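Toy pile, round two

Sunday, November 16, 2025

Quick one because I have to be out the door by noon and the laundry isn't even folded.

So I finally dealt with the dog bed corner. It's been bugging me for weeks. Toys under the couch, toys in the hallway, one in the bathtub for some reason. Pepper drags them out one at a time and then walks off and leaves them whereever. I step on them in the dark.

Went to Hivano for a bin with a lid. Ugly and too big, also $118 which, no. Came home with nothing. Well, a candle.

New system: everything goes on the bed. That's the system. She sleeps on the couch anyway so the bed was just sitting there doing nothing. Blue star, the flowers, the little lime green star, all in one heap, plus the beige cloth she likes to chew on. Orange cushions on either side so stuff doesn't roll off toward the wall. Took me maybe 13 minutes and most of that was fishing under the couch with a broom handle.

I do like how the black and white cover looks with all the bright stuff on it. Those wavy stripes hide hair pretty well too, which was the whole point when I bought it.
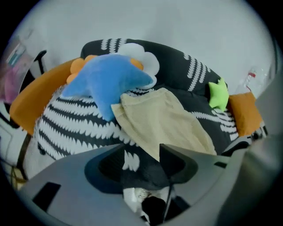
What still needs doing

Wash the plush. All of it. Tove Ásgeirsdóttir from my old building says pillowcase, tie a knot in it, cold wash, then air dry over a chair. Last time I just threw them in loose and one of the petals came out all lumpy. So, pillowcase.

Sort out the cables along the floor. Not today.

Find the rope toy. I know we had 2 and I've only got one, and it's in the car.

Decide about the cushions. I kind of want them back on my own chair? But then the pile has no walls. Might look for some cheap ones at Overgaard next time I'm over there, orange again if they have it.

Will report back on weather the pile survives the week. Last time I tidied that corner it was everywhere again by dinner. OK shoes, keys, going.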